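Notas do orador - "Dobrar toalhas: o que acontece entre a máquina e a prateleira"
Sessão da tarde, encontro de lavandarias e alojamento, Motholm
Tempo previsto: 22 minutos, mais perguntas

Abertura (2 min)

Boa tarde. Trabalho com roupa de casa há muito tempo e a maior parte desse tempo foi passada em lavandarias de alojamentos pequenos, daqueles que lavam de manhã e precisam das toalhas nos quartos às três da tarde. Hoje falo só de dobra. Não vou falar de detergentes nem de temperaturas, isso ficou na sessão anterior.

Dizer logo quem me deu os números: a lavandaria da Karkcombe, 41 quartos, uma sala de dobra com duas mesas. Em julho passaram por essas mesas 1414 toalhas de rosto e de mãos. As de banho não entram nesta conta porque são dobradas noutro sítio.

(Pausa. Perguntar quem na sala dobra em mesa e quem dobra ao peito. Deixar levantar as mãos, não comentar ainda.)

A superfície (4 min)

A dobra começa na mesa. Uma mesa nua e lisa deixa a toalha fugir, sobretudo as mais leves, e a pessoa acaba por segurar com o antebraço. Um pano esticado por cima resolve quase tudo. Convém que seja de uma cor só e escura, para se verem bem os cantos e também o cotão. Na Karkcombe usavam um lençol branco velho e as toalhas brancas desapareciam em cima dele. Trocaram para um pano liso e escuro e deixaram de procurar as bainhas com os dedos.

Altura da mesa: a bacia, mais ou menos. Se alguém perguntar por medidas, mandar ver a ficha que está à saída.

O pano da mesa também se lava. Em muitas casas fica meses no mesmo sítio.

O primeiro canto (5 min)

Passar ao slide seguinte.
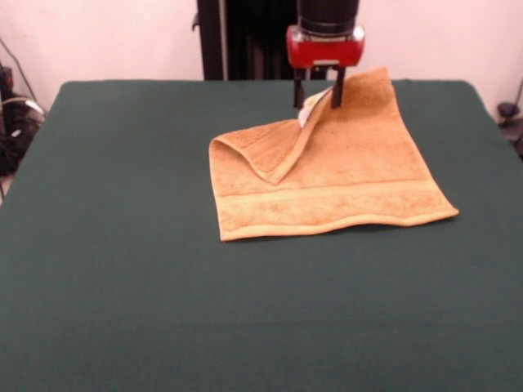
Toalha turca laranja: canto levantado, etiqueta à vista na bainha.

Falar da etiqueta. A etiqueta de cuidados é a melhor referência que temos, porque é pequena, clara e está quase sempre na bainha. Se toda a gente na sala de dobra começar com a etiqueta virada para o mesmo lado, as pilhas ficam iguais sem mais conversa. Eu prefiro a etiqueta longe de mim e para dentro da primeira dobra. Há quem prefira o contrário, e serve na mesma desde que seja igual em todas as mesas.

Falar da barra. Apontar para a faixa tecida junto à outra ponta. É mais lisa do que o resto e costuma encolher de maneira diferente do turco. Por isso a borda fica ondulada e, quando se juntam as pontas, sobra sempre um bocadinho de tecido. O conselho é alinhar pelos cantos e alisar a barra depois, com a mão aberta, do meio para fora. Quem alinha pela barra fica com os cantos desencontrados.

Lembrete: perguntar se já viram toalhas novas e velhas na mesma pilha. As barras nunca batem certo. Separar por lote de compra. As da Luik vêm com barra larga, as da Sureck com barra estreita, e misturadas na prateleira parecem mal dobradas mesmo quando estão bem.

A sequência que ensino (4 min)

Estender. Canto com canto no sentido do comprimento. Alisar. Dobrar em três. Virar a lombada para a frente da prateleira.

Não acrescentar passos. Na primeira versão desta palestra a sequência tinha 7 passos e ninguém se lembrava do quinto. Quem treina pessoal novo sabe como é: ao fim da manhã cada um já faz à sua maneira.

Se houver tempo, fazer a demonstração com a toalha que levo na mala. Se não houver, avançar.

O que vem amarrotado (4 min)

Mudar de slide enquanto falo dos cestos.

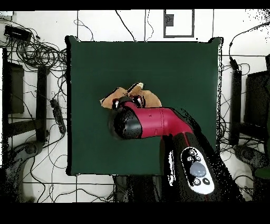

O tempo perde-se antes da dobra. Na Karkcombe cronometrámos uma manhã inteira e a parte mais demorada era desfazer o monte que saía do cesto, mais do que dobrar. Uma peça que chega embrulhada sobre si mesma não mostra por onde se lhe pega. Vejam o pano bege em cima do verde: está todo em pregas, espalhadas para os dois lados, e é difícil dizer onde estão os quatro cantos. Numa peça assim, a tentação é puxar por onde calha e abanar. Eu peço que se procure primeiro uma bainha, que se siga essa bainha com os dedos até ao canto e só depois se levante. Parece mais lento nas primeiras peças.

Reparar também no espaço livre do tapete, acima do pano e à esquerda. É para aí que a peça se vai abrir. Nas salas de dobra o mais comum é ver a pilha feita encostada à peça que se está a abrir, e a pilha cai. Regra simples: o monte de um lado, a pilha do outro, o meio sempre livre.

Segunda coisa sobre os cestos: encher menos. Um cesto calcado até cima dá vincos que depois já não saem com a mão, e com panos finos é pior do que com turco. Na Karkcombe passaram a encher até meio e fazem mais viagens. As pessoas queixaram-se das viagens na primeira semana.

Prateleira (2 min)

Lombada para fora, as lavadas de fresco por baixo, tirar sempre de cima. Deixar um palmo livre até à prateleira seguinte.

Não dobrar toalhas ainda húmidas para adiantar serviço. Se houver dúvida, meter a mão no meio da dobra, que é onde a humidade fica.

Fecho (1 min)

Agradecer à organização de Motholm e à equipa da Karkcombe. Lembrar que as fichas com as medidas das mesas e a sequência de dobra estão na mesa à saída, e que há uma versão para afixar na parede.

Perguntas prováveis

Lençóis de elástico: dizer que dava outra palestra. Se insistirem, cantos encaixados dois a dois, costuras para dentro, e o resto dobra-se como um retângulo.

Enrolar em vez de dobrar: funciona em cestos abertos e em balneários. Em prateleira funda rola para trás e perde-se.

Amaciador no turco: remeter para a sessão anterior.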